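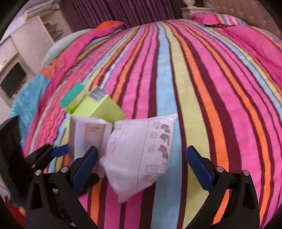
Ticket 683 - gripper jaws closing unevenly, dropping boxes
Project: Sumidham
Opened: Monday, February 24, 2020
Status: open

Hi Flodico support, me again! I'm picking up small product boxes off a bed with the hand-held gripper and the log keeps throwing error 895 (jaw position mismatch). It shows up on the slim cartons mostly, hardly ever on the chunky ones. First time, I closed the jaws, heard a click, and the box slid right out onto the sheets - no damage, but I stopped there and powered down.

What I've tried so far:
Wiped both blue pads with a dry cloth. No change.
Restarted and redid the zero with the jaws fully open. Good for 3 grabs, then 895 again.
Went over the screws on the linkages. One felt a tiny bit loose, so I snugged it up.

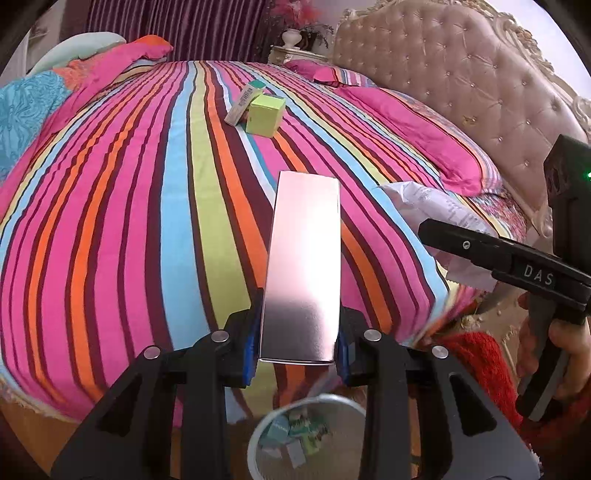
Page 2

After the screw I went for the long shiny box, squeezing slower than usual, and got no error on that grab. Could be the screw, could be me being gentle - I can't tell yet! The Keane manual doesn't give a torque for those screws, so can you send me one? Also, is it safe to keep going if 895 comes back, or should I swap the pads first? I've got a spare set here.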